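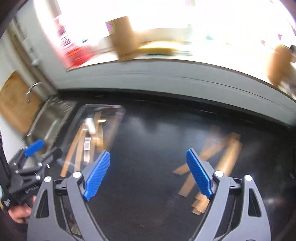 September 17, 2011. Hide glue again. The Vendero mandolin came back from Toledo with its back seam open for the second time, and I've run out of other people to blame. Last time it was the humidity in the owner's front room. The time before that, when the seam was new, it was going to last forever, according to a note in this book in my own handwriting. So I'm starting over with the glue itself, and writing down what I do this time. Everything for the glue is moving to the black counter, the curved one, where a drip of amber glue ought to be about as easy to see as a deer at night. I've put a strip of white paper down under the pot. Emiliano wants it noted that he suggested the paper.

Serial on the label is 2,173. I copied it wrong on the ticket and then spent part of the morning looking for an instrument we don't have.

State of the seam as received: open from the tail block up to just short of the second brace. Old glue on both faces, glassy, comes off in flakes with a thumbnail. It let go clean from the wood on the treble side and stayed put on the bass side. I take that to mean the treble face was cold, or the glue had already gelled on it by the time I got the two halves together. A starved joint would look different, I think. A starved joint looks like nothing at all, just bare wood and regret.

There's no oil or wax on it, and no sign anybody got in there with white glue in between. Small mercies.

Glue on hand: the tail end of the Pirnus pearl, which smells like a barn, and the new sack of Stondwood granules, which smells like a slightly nicer barn. The Stondwood was opened in June and the top was left rolled down with a clothespin on it. I'm told this is fine. The granules are dry and rattle properly so I'm going with it. The Pirnus pearls are older than the shop lease and have started to clump. I'd throw them out but Emiliano says they're good for sizing end grain. He has been saying that for as long as I've known him and has yet to size any end grain.

Mixed two jars, one of each, same weight of dry glue, cold water just over the top. Left them alone. Came back too early, poked at them, left them alone again. The Stondwood swelled evenly. The Pirnus swelled on the outside and kept a hard little heart in the middle of every pearl, so that one went back in the fridge next to somebody's yogurt. LABEL IT. I have now labeled it. The yogurt was also unlabeled and I'm not going into that.

Heating: water bath, lid on. The dial on the pot is decorative. At the "warm" mark it sat too cool and strung like cheese off the brush, and one notch up it was over what I want. I ended up setting it between the marks and checking with the candy thermometer, which I trust more, having paid for it. Marked the spot on the dial with a dab of nail polish. (Red. It was what the drugstore had in the bin.)

Test pieces. Cut maple offcuts from the same billet as the back, or near enough, planed the edges fresh, and glued up five pairs:

First pair: Stondwood, wood at room temperature, rubbed joint, no clamp.
Second: same glue, both edges warmed with the heat gun until they were uncomfortable on the back of my hand, rubbed joint.
Third: same as the second but clamped.
Fourth: glue thinned until it ran off the brush in a stream, edges warmed, clamped.
Fifth: what I actually did last time, as honestly as I can reconstruct it, including the bit where the phone rang.

I timed how long I had before the glue stopped sliding and started grabbing. With cold wood, it's nothing. You lay it on, you turn around for the other half, and it has a skin. With warm edges there's time to set it down, line it up, swear, line it up again and rub. The phone call piece was gelled before I'd said who I was.

Going to leave the lot for 7 days before breaking any of them. Emiliano thinks overnight is plenty. Emiliano Orellana has also had a chair in clamps since before the summer, so his sense of time is not admissible.

While waiting, cleaned the old glue off the mandolin seam. Damp rag, hot water, a scraper made from a popsicle stick so I couldn't do anything clever with it. Slow going. The bass side softened up and wiped away in three or four passes. The treble side had hardly anything to remove, see above. I left both faces to dry with the back propped open on a cork. Do not close this up for storage. Do not "just set it in the case for a minute." If you're reading this and you moved the cork, put the cork back.

Checked the fit dry, no glue, with a light behind it. There's a hair of daylight by the tail block. That could be the back moving after all this time sprung, or it could have been there all along, in which case my seam was relying on glue to fill a gap and glue had other plans. I looked in the June pages for whether I'd checked it with a light. The page says "fits nice." Thank you, past me, very scientific.

Options for the gap: one pass with the long plane on each face and lose a whisker of width, or pull it closed with the clamp and hope. Pulling it closed is what got us here, so it'll be the plane. I want to sharpen first, and I want to do it in the morning when I'm still patient. Note that the purfling gives me very little to play with at the tail. Measure before, measure after, write down both numbers this time.

To do:
Break the test pairs and photograph the faces.
Sharpen the long plane iron.
Call Toledo and tell them it'll be later than I said. Don't give a date.
Buy brushes. The one I used today sheds, and there are now bristles in the third pair, which I suppose makes it a composite.
Ask Stondwood what the gram strength on this sack is supposed to be. The tag just says "strong."
Get a second thermometer so there are two of them to disagree.

Pot off, lid on, jar in the fridge. Smell persists. Somebody came in from the street to ask if we sold soup.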